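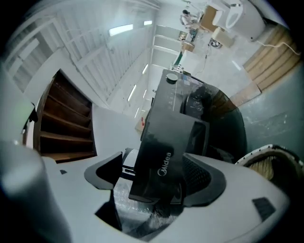 Odero "Slow Ferry" review: a second record worth clearing an evening for

June 10, 2020

I have played the new Odero album every day since it landed in my inbox, and I'm still finding things in it. Last night it was a tambourine in the second verse of "Harham" that comes in a hair behind the beat and makes the whole song lean back in its chair. How did I miss that? I've had this thing on in the kitchen, on the bus, on the good speakers and on the terrible ones, and I missed a tambourine.

Odero is the duo of Oanh Phan, who sings and plays most of the guitars, and Kerubo Chege, who plays drums, keys and a thumb piano that shows up on six of the songs. Their first album was a quiet, close-miked affair made in a bedroom, and I liked it a lot, though I'll admit I tended to drift off around side two. There's no drifting off this time. The drums are up front, the bass has some dirt on it, and Phan has started singing like she wants the people in the back row to hear.

The opener, "1435," gets going with just her voice and a clicking rim shot, and for a minute you think you're back in that bedroom. Then Chege drops in with the full kit and an organ part that wobbles all over the place, and oh, it's wonderful. I laughed out loud the first time! It's named for a train, according to the lyric sheet, and the rhythm does have that rattling forward push, with the chorus arriving a bar earlier than your ear wants it.

"Harham" is the single, out since March, and if you've heard one song from the record it's probably this one. It's the catchiest thing they've written. The hook is four notes, up and then down again, and the words are about going back to a small town and discovering that the person you were dreading running into has moved away. Phan sings it with a kind of disappointed relief that I found very funny and then, a few plays later, pretty sad.

My favorite, though, is "Wekumura." Chege takes the lead vocal (her first on record, as far as I can tell) and she has a low, plain voice with almost no vibrato, the sort that sounds like someone talking to you while washing up. The thumb piano runs underneath the whole way through. Phan only turns up for the last chorus, a third above, and the two of them hold the final word so long that you can hear them start to run out of air. They left that in. I'm so glad they left that in.

Side two is where the longer songs live. "Ninh" goes past seven minutes and earns most of them, with a guitar figure that keeps circling while the drums get busier and busier. I could have done with one less trip around before the ending, and "Paper Boat," right after it, sits in the same key at nearly the same speed, so the two blur together a bit if you're not paying attention. Swap "Paper Boat" with the short, noisy "Teeth" and I think the whole side would move better. It's the only real complaint I've got, and I've started doing the swap myself.

A word on the sound. This was recorded mostly live, and you can tell. There's bleed on everything. You hear the snare buzz when the bass hits a low note, and somebody's stool creaks at the start of "Teeth." If you like your records very clean, that may bug you. I love it. It feels like standing by the amp at a small show, which is something I'm missing badly this spring.

The vinyl is a run of 468 copies on heavy black wax, and mine plays quietly apart from a couple of ticks in the lead-in. The sleeve is nice thick card. The lyric sheet is printed in dark green on brown and is hard going under a lamp, so read it by a window. The download has the same songs plus a demo of "Wekumura" with Phan singing it alone, and hearing that one made me appreciate even more that they handed it to Chege.

Start with "1435" if you're new to them, then jump to "Wekumura," then go back and play it in order with the volume up a little higher than you normally would. The closing song, "Lights on the Jetty," needs the volume. It opens so softly that I thought my copy had stopped, and then there's Phan, right up close, counting herself in.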